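April, 6 a.m.

Up before the birds again, and I don't mind one bit! The sourdough had been sitting out since last night and it had gone right over the top of the jar, so I made pancakes with the extra and ate them standing at the stove. Two with honey, and then a third with the end of the plum jam. So good.

Yesterday was the first real game night of the spring at Rafferty's and I'm still buzzing from it. He's cleared out the back porch and put up the long table, and Barrett brought Jistska, the old caravan game he's been going on about since winter. The board is over 220 squares (I believe him, he says he knows them all) and you go from the salt coast up to the mountains and back, trading as you go. I was hopeless at first. I put everything I had into wool, and then the wool price fell through the floor and I spent an hour parked in a swamp. I loved it anyway!

And then the comeback. I needed to get through the last pass before Barrett, who was sitting there all smug with his spices, and I rolled a 12. A 12! I yelled so loud the dog next door started up. Rafferty still beat us both, of course, he always plays so quietly that you forget to worry about him.

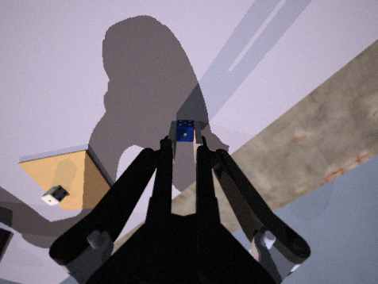 I want a set of my own now, and I've been thinking about dice all morning. The ones in Barrett's box are plain white and a bit worn at the corners, perfectly fine, but I'd love a proper deep blue with pale pips, like the little one there with its single cream dot. A blue like that would look wonderful against the sandy colors on the board. I'm going to ask at Betancur after work and see what they have in the case by the register.

Next game is at my place, so I need to find two more chairs and make something with rhubarb. Maybe the crumble with the oats. Must remember to call Mom about the recipe tonight.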